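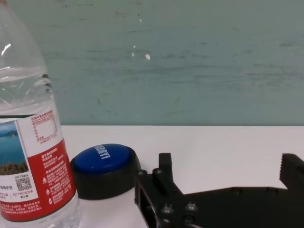

*Disside bench, white top with gray-green back wall. Bottle and push button not included.*

# Disside Bench with Back Wall (Used)

**Stock number:** 211
**Condition:** used, marked, sound
**Price:** $300, top and wall together
**Pickup:** Plolusham store, side door
**Page updated:** May 2026

The Disside is a plain bench with a wall along the back edge. People buy it for packing, sorting, small repairs, and for taking pictures of small items against a quiet background. We got this one in March along with other furniture from a classroom refit, and it has been in our Plolusham store from then on.

The top is white and smooth, with no pattern. Small dark parts are easy to find on it. The wall behind is a muted gray-green that leans toward teal in some light. It has a matte finish, so it makes a calm background for clear plastic and other shiny things. The wall meets the top along a straight line.

## Condition of the wall

Please read this part before you come for it. The wall has been used and it shows. There are faint dark scuffs and streaks over the surface, most of them running sideways. They look like rubbing, or what is left of marker. 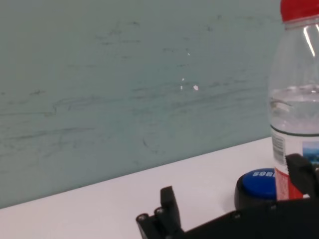
Lower down there is a curved gray scribble with several longer smudges near it. Closer to the middle there are three small white flecks where the paint seems to have chipped. We have not touched them up. The store has no paint that matches, and a near match would probably stand out more than the chips do.

We wiped the wall once with a damp cloth and left it at that. A melamine sponge may take off more of the marks, but on a matte finish it can leave a shiny patch, so try it low down in a corner first. If you plan to repaint, clean the wall with sugar soap, let it dry overnight and sand lightly.

## What you get

- Top and wall, already joined
- Leg set, packed flat
- 8 leg bolts with washers
- Hex key
- Printed assembly sheet

The Jemby clip-on shelf fits this bench but is sold on its own page. The older Jemby shelf, the one with the round hooks, does not fit.

## Putting it together

Two people should do this. Lay a blanket on the floor and rest the bench on its back with the wall flat on the blanket. Put all the leg bolts in by hand before tightening any of them. Stand the bench up, push down on each corner, and turn the feet until it stops rocking -- the feet adjust separately.

Leave the wall and top joined when you move it. The fixings between them can come out, but getting the edge straight again takes a while, and a gap there collects crumbs and small screws.

## Daily care

Warm water and a little dish soap is enough for the top. Dry along the back edge afterward, where water tends to sit. Use a mat under hot tools and a cutting board under knives.

## Pickup and delivery

Pickup is by appointment. The bench goes in a small van or a long wagon with the seats down, wall side up. Bring straps and something soft for the corners.

Delivery is through Rivadeneira, who charge by distance and send their own bill. They bring it to the ground floor only. Stairs have to be agreed with them before the day -- we can't arrange that from the store.

## Returns

You have 3 days to bring it back if something is wrong that is not listed on this page. The scuffs, the scribble and the chips described above are part of the price. Please keep the leg bolts with the bench if you return it.

Other Disside benches, without the back wall, are listed under Tables.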